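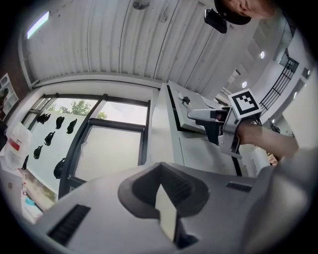 Notebook Home Entries Rooms Search

12/3/19
Upstairs room, window and bench

Spent most of the morning on the window question, mainly so I can stop having the same talk about it at lunch.

Claim as passed down to me: the black bird shapes on the left pane stop birds from hitting the glass. Prondent sold us the set and Prelthorpe (the building office) thinks the matter is closed. Zineb says she has heard two thumps from her desk at the Ashour end since they went up in July. Hrvoje says he has heard none, but Hrvoje wears headphones. Before July there was no log at all, so "it's better now" is compared with nothing.

What bothers me is the spacing. I held a ruler against the glass, and between some of the shapes there is enough bare pane for a pigeon with its wings out. From the room you look straight through to the trees, and I don't see why a bird coming the other way would take the gap any less seriously than I do. The black shapes are supposed to look like hawks. A hawk that stays in one place for months is a poor threat. As marks that say "there is something solid here" they may do some good, in which case plain dots set closer together would do as well and cost less. Dunon quotes 40 dollars for a roll of dots. I have not ordered it.

Went outside and looked up at the pane from the path. With a pale sky the glass mostly shows sky, and the birds on it are hard to pick out until you are nearly under them. They are stuck on the inside, I checked with a fingernail. Reflections sit in front of them. This seems to me the main fault and it isn't mentioned in the Prondent leaflet, which shows its samples against a gray card.

To do: tally sheet by the window, one line per thump, with time and who heard it. Zineb has agreed to keep it. Two weeks as is, then two weeks with dots on the outside of the same pane. I know that is too short. If we get no thumps in either stretch we will have learned nothing, and I would like that written down now so that it isn't reported later as a success.

Light. The other complaint is glare on the white bench. I was ready to blame the window, but with the ceiling lights off the bench top was easy enough to work at, and with them on I got a shine off the tray that followed me along. The curved white ceiling can't help, everything up there throws light back down. Hrvoje wants a blind. A blind would fix the part that isn't broken. Try the lights off on bright days first. Then try a matte sheet under the work. Then we can talk about blinds.

Bench. Somebody wrote on the last page that the top "slopes toward the railing." Put the level on it along the black trim and again across the middle. Bubble centered both times. Rolled a pencil as well, since that was the evidence given, and it did roll, but it rolled back the other way too when I turned it around. The pencil is bent. I've thrown it out. Please use the level, it lives in the drawer with the tape.

The tray is still to be labeled or put away. I asked whose it was and got three different answers, all confident.

Sound. Hrvoje believes the ribs in the ceiling kill the echo. I clapped under the middle and then by the doorways and couldn't hear a difference, though I am not sure I'd trust my own clapping. Leave open. If he wants to bring the meter up he can have the next page.

Later: Zineb logged a thump at 3:15. Went to look. It was a door.

Contact the notebook keeper | Copyright, workshop staff | Back to top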